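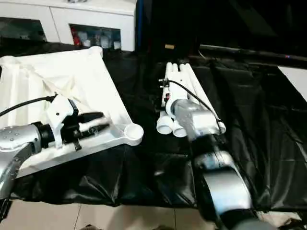 4. Construction of the Work Cell

4.1 Site and constraints

The cell was built in the Katstead workshop, a shared space that rents bench area by the month and is open to all members until late evening. Three conditions of the site shaped the design. Nothing could be bolted to the floor. The bench surface had to be returned to its normal state at the end of each session. Power came from a single wall circuit also used by a drill press and a dust extractor, and the arms could not be run at the same time as either.

The first condition ruled out the pedestal layout used in the earlier Darnton cell, in which both arms stood on steel plates anchored to concrete. In the present build the arms are carried on weighted bases that can be rolled into position and then lowered onto rubber feet. The position of each base is set with a drilled template and a pair of alignment pins. After a complete teardown and rebuild, the distance between the two bases was repeatable to within 3 mm, measured between the centers of the lowest joints. This is too coarse for coordinated motion from a fixed calibration, and the procedure in Section 4.4 was added for that reason.

The second condition had a larger effect than we expected. Clamps, vises and printed fixtures were all tried in the first weeks of the build, and all were dropped. They took too long to place and remove, and members who used the bench in the morning moved them. The cell described in this paper has no fixtures. Parts are laid on the bench in whatever pose they happen to take, and one arm holds or steadies the work while the other acts on it.

4.2 Arms and end effectors

Both arms are of the same model and were bought used. The joint controllers were replaced with Tekleab boards, which accept position and torque commands over a common bus and report joint current. The original controllers reported position only. Joint current is the main signal used to detect contact in this work, and its quality on the two arms is not the same: the left arm shows more friction at the elbow, and its contact threshold is set higher.

Each arm ends in a parallel gripper. Long fingers were chosen over the short ones supplied with the grippers. Short fingers gave a firmer grip on a single pipe but could not reach past the raised rim of a tray to take hold of the cloth inside it. The longer fingers flex under load. Over a finger length chosen to clear the rim, the flex was large enough to be visible by eye when a full assembly was lifted by one end, and we therefore limit single-arm lifts to parts that leave one end resting on the bench.

Cables gave more trouble than any other part of the hardware. Routing them through the arm was not possible without new wrist castings, so they run on the outside, with slack left at the wrist. Too little slack limited wrist rotation. Too much allowed the loop to catch on the open ends of pipes. The final length was found by trial: the wrist was driven to both ends of its range in a set of poses near the bench, and the cable was shortened until it pulled tight in one of them, then let out by the width of a hand. This check is repeated after every change to the gripper mount.

4.3 Bench surface and test parts

The bench is covered with black plastic sheeting before each session. The sheet protects the bench from cement and primer, and it gives a dark background for parts that are almost all white. It also reflects the overhead lights. Every crease produces a bright line, and in early tests the segmentation step of the Estau software took some of these lines for the edges of pipes. Matte cloth was tested as a replacement and removed the false edges, but it moved under the parts when they were pushed and could not be wiped clean. We kept the plastic and trained on images that contain it, creases included. The sheet is not smoothed between trials.

Two kinds of test part are used. The first is an assembly of parallel PVC pipes joined by fittings. It is stiff along its length and can be steadied by pressing on it from above or from the side, without closing the gripper. The second is a white tray with white fabric laid over it, which must be located, cleared and moved to a free area of the bench. The tray is hard to perceive for reasons opposite to those of the pipes. Its shape is simple, but the fabric is close to it in color and hides part of the rim.

Figure 2 shows the cell with both kinds of part on the bench. One gripper is held just above the tray while the housing at the end of the other arm is pressed against the pipe assembly, whose open near ends face the front of the bench. The tray lies at a tilt, and the sheet beneath the parts is heavily creased. The small items on the bench and the storage unit behind it were left in view in all of our recordings, and the perception model was given no mask of the work area.

Figure 2. The two-arm cell over the sheeted bench, with the draped tray at left and the PVC pipe assembly toward the right.

4.4 Calibration at the start of a session

Because the bases are moved between sessions, the transform between the two arms must be found again each time. A common method is to have both arms touch a shared target plate at a number of points. We wanted a method that needed no plate, as the first one made for the project was lost within the workshop and the second was cut up for scrap.

The method used here takes one arm as the reference. The fingers of the other are closed and brought to the reference wrist at low speed until a rise in joint current is seen on both arms. The joint positions are stored, the arms back away, and the contact is repeated from another direction. Each contact gives one constraint on the transform. A least-squares fit over the stored contacts gives the result, and contacts with a large residual are removed and repeated. The whole procedure takes 5 minutes when no contact has to be repeated.

The method has a weakness that should be stated plainly. It measures position well and rotation poorly, as all contacts fall within a small volume near the middle of the bench. An error in rotation grows with distance from this volume. At the far edge of the bench it was large enough that the two arms disagreed on the location of a pipe end, and tasks in that region were left out of the evaluation. Spreading the contacts over a wider volume would help, but the arms share only a limited region in which both can reach with a comfortable elbow pose.

4.5 Steadying by pressure

The main action of the holding arm is to press. Grasping was used for this purpose in the first version of the controller and was given up for the pipe assembly after a number of failures that had the same form. The fingers closed on one pipe, the assembly turned about that pipe when the other arm pushed on it, and the grip was lost or a joint in the assembly was opened. Pressing with the housing of the gripper spreads the load over a wider contact and leaves the assembly free to settle against the bench.

Pressure is controlled from the estimated torque at the wrist. The arm moves toward the surface of the part until the estimate passes a threshold, then holds a constant torque with the position loop relaxed along the direction of contact. Motion of the part under the wrist appears as drift in this direction. If the drift passes a limit, the acting arm stops and the holding arm presses again from its new position. This simple rule handled most of the slow slipping that we saw on the plastic sheet. It does not handle fast slipping, in which the assembly leaves the contact before the next control cycle can respond - a case that was seen mainly when the acting arm pushed across the line of the pipes.

The threshold was tuned by hand, separately for each arm. A low value allowed the part to slide. A high value pressed creases into the sheet and, in one session in May, split it along a fold. We did not find a value that worked for both the pipe assembly and the tray. The tray rocks when pressed near a corner, and for this part the holding arm grasps the rim as in the first version.

4.6 Data collection

Demonstrations were recorded by direct operation of both arms from a pair of passive leader arms built from the same drawings at reduced scale. An operator stood at the front of the bench with a full view of the parts. We recorded 1000 demonstrations across the two kinds of part. Of these, 800 were used for training and the remainder were held back for the comparison in Section 5. The split was made by session, so that no session contributes to both sets. A random split by demonstration gave higher scores in a pilot run, which we attribute to the creases in the sheet: these stay nearly fixed within a session and can be used by the model as landmarks.

Demonstrations in which the operator dropped a part and recovered it were kept. Those stopped by a loss of power or a controller fault were removed. Operators were asked to work at a steady speed and were given no instruction on which arm should hold and which should act. Most settled on a fixed assignment early in their first session and kept it, and the training set is unbalanced in this respect. Mirroring the data to correct the imbalance was considered, but the difference in elbow friction between the arms makes the mirrored torque signals unreliable, and no mirrored data were used in the results that follow.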